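Skomska Hoops Board > League talk > Journeymen and long shots

Import rule for next season: one spot or two?

Posted by deming_fu

Good evening everybody. I write English as my third language so please be patient with me if a sentence comes out crooked.

The league office sent the draft rules to the clubs and our manager let me read them. The big change is the import rule. At present each club may dress two players from outside the province. The draft says one. There is also a line that a player who has lived here for 18 months is counted as local, and before it was three years.

I would like to know what people think. My own opinion is that one is too few. I have held a season ticket at Rerkover since the old gym, and the best basketball I saw there was played in the two seasons when we had a pair of imports who understood each other. The local boys learned from them. Our point guard, who now starts, told me that he learned how to use a screen from watching one of those men in practice every day.

Please tell me if I have misunderstood something in the draft. The wording is heavy.

12 comments

---

Reply from BoleoBaseline

You read it correctly. I am in favour of one.

Boleo has never had the money for two good imports. We have one decent player and then a second who arrives in bad shape and goes home after the break. Meanwhile Rerkover and Xu can pay. Look at the table for the last four years and tell me this is a fair race.

---

Reply from deming_fu

I accept that the money is not equal. But will the rule change it? If Xu can only sign one, they will put both salaries together and sign one very strong player. Then Boleo must guard him with a boy who is 19 and has an exam in the morning.

---

Reply from BoleoBaseline

Maybe. I would still take that game. One star can be double-teamed. Two cannot.

---

Reply from r.zaidi

Rukhsana Zaidi here, I keep the scorebook for the Skomska home games.

I think you are both forgetting the bench. The question for me is who gets the minutes from seven to ten in the rotation. Last season our eighth man played 67 minutes. I mean in the complete season, and he was healthy for all of it. He came to every practice and he drove the van twice. This is a player who scored well in the junior league and he is now thinking of stopping.

With one import less, somebody like him moves up a place. I do not say he becomes a star. He gets ten minutes a night and we learn if he can play.

---

Reply from benoit_royer

I was that eighth man, at another club and a long time ago, so I would like to answer.

I sat behind two imports for two years. In the third year one of them hurt his knee in practice and I started 18 games. I was ready because I had lost against this man every evening for two years. If he had not been there I would have played earlier, it is true, but I would have played worse, and I believe I would have been cut before Christmas.

So I am for two. And I am against the new residence line, which in my opinion is the real problem in the draft. A year and a half is nothing. A club with money will bring a player, find him a job at a warehouse, wait, and then call him local.

---

Reply from r.zaidi

Benoît, your story is a good one but how many others sat for two years and never got the knee injury in front of them? We hear only from the ones who got in.

---

Reply from benoit_royer

This is a fair remark. Two of my teammates from the end of the bench left in my second year. One went to play handball, and I don't know about the other.

---

Reply from fernanda_b

Can somebody explain how attendance enters into this? At the Xu game in July, the summer exhibition, the announcer gave the crowd as 3032. That is more than double what we get here in winter, and the people came to see the two imports. My nephew asked for their shirts and he doesn't know the name of any local player. I don't like to say it but the centre has to be filled or there is no league to make rules for.

---

Reply from BoleoBaseline

It was a free entry game in summer, Fernanda. You can't compare it. Our best paid crowd in Boleo was 1561, against Skomska, and that night neither club had an import dressed. It was two local teams who don't like each other.

---

Reply from fernanda_b

I did not know about the free entry. Then my number is worth less than I thought. But I still believe that a good foreign player brings people through the door at least for the first month.

---

Reply from sihan_meng

Sorry for the long post. I went through the draft with my old rule books last night and I want to put three points in order.

The residence line is not new. The league had it at two years when I started to follow, then it went up to three after the trouble with the Xu centre and his address. So they are lowering something that they raised for a reason. Benoît is right to worry.

The draft says "dress" and it does not say "sign". A club could keep two imports under contract and choose one on game day. I think this would be a terrible life for the one who sits, and it doesn't help the small clubs at all.

The clubs vote, and it needs a majority of two thirds. Boleo cannot pass it without Skomska, and I have heard nothing clear from the Skomska side.

My proposal would be to keep two imports but allow only one on the floor in the fourth quarter. I saw this in another league years ago. The local players finish the close games, and the coach must trust them.

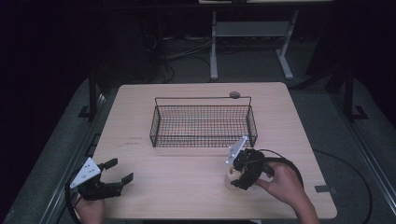

Fourth quarter only is a clever idea, Sihan, but who will check it? The table officials in our league already lose the team fouls. I can see a protest after every close game because an import stayed on for one possession too many.

Posted by BoleoBaseline

---

Reply from r.zaidi

As one of the table officials who loses the team fouls, I thank you for your confidence. It could be done. The imports wear a different colour of wristband in the cup games already, and the referee looks before the throw-in.

---

Reply from BoleoBaseline

I apologize, I meant the other gyms. The wristband could work. I would vote for it if the residence line stays at three years.

---

Reply from deming_fu

I will pass the fourth quarter idea to our manager. He wants comments in writing from supporters before January 12, 2021, so if anybody else has something to add, please do it soon and keep it polite. Sihan, may I copy your second point word for word? I could not say it better.

---

Reply from sihan_meng

Yes, please copy it. Correct "terrible life" if it is too strong for them.

---

Contact the moderators | © Skomska Hoops Board | Back to top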